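Can a robot arm put away board games and tidy a table yet?

3 min read

Posted by Jollier

We run a small game cafe and closing takes forever. Most of it is putting pieces back in the right box and clearing tables. I keep seeing videos of robot arms folding shirts and loading dishwashers. Is any of that real enough to buy? I don't need it to be fast. It would have the place to itself overnight. We have 709 games on the shelves, but I'd be happy if it could handle chess and checkers.

Posted by Azlan Ngau

Short version — not at a price that makes sense for you.

I worked with small two-finger arms for 4 years, mostly packing parts at a shop called Kinden. Picking up one known object from a known spot is solved. You can do that all night. Tidying is harder, as the arm has to decide what belongs where before it moves anything.

Chess is a fair test. The pieces are rigid and they stand up by themselves, so a gripper can get hold of them. The trouble is spacing. At the start of a game you have a row of pawns right in front of the big pieces, and from overhead the tall ones hide part of the short ones. A camera near the gripper loses sight of a pawn's base behind a rook or a knight.

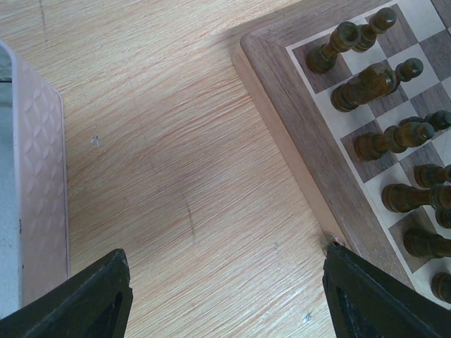 Fingers need room on both sides of whatever they grab. If you have the arm work from the outside of the crowd inward, it knocks over fewer pieces. Dark glossy wood is also harder on some depth cameras than matte plastic, so test with your own sets before you spend anything.

On our bench we did 600 picks with mixed small parts and roughly one in thirty needed a person to step in. At a cafe that means someone has to stay late anyway.

Posted by Wi

just buy bins with labels. we did that in November and closing got a lot shorter

Posted by Avia

Agree with Azlan on the picking, but I think he's a bit hard on it. A hobby arm can clear a chessboard into a tub if the board is always in the same place and you don't care how the pieces land. Sorting a full game with cards, dice and paper money is another matter — I wouldn't try it. Cards lying flat on a table are miserable for two fingers.

If you want to play with one, do it as a hobby and keep your closing staff.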